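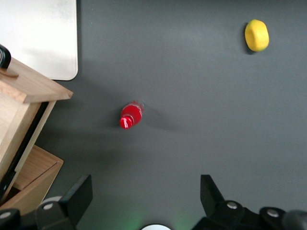 Lectura de 2 minutos

¿Merece la pena el kit de pinza Rutoro para un taller pequeño?

Celina Zieliński
Buenas tardes a todos. Estoy pensando comprar el kit Rutoro, que trae la pinza de dos dedos y la cámara de muñeca, para montarlo en un brazo Misilton que ya tengo. Lo quiero para recoger piezas ligeras de una mesa, como la botellita roja tumbada o el anillo amarillo de la foto. Mi duda es si los dedos planos agarran bien una cosa redonda y brillante. El vendedor me contesta solamente con el catálogo. ¿Alguien lo ha usado desde hace tiempo?

Kołodziej
Yo lo tengo desde mayo. Con cilindros pequeños funciona si los dedos cierran por los lados del cuerpo. Si la botella está en diagonal, hay que girar la muñeca antes de bajar. Los dedos de serie resbalan en plástico liso; yo les pegué una goma fina y quedé contento. El anillo se puede coger por el borde o por fuera, según cuánto abre tu versión. El montaje me llevó 2 tardes, porque las instrucciones están traducidas bastante mal. Pregunta también por el adaptador, que en mi pedido se cobraba aparte: 27 euros.

Rarnimura
yo lo devolví, la cámara se veía muy oscura con mesa gris. el servicio técnico tardó mucho. mira otros antes de comprar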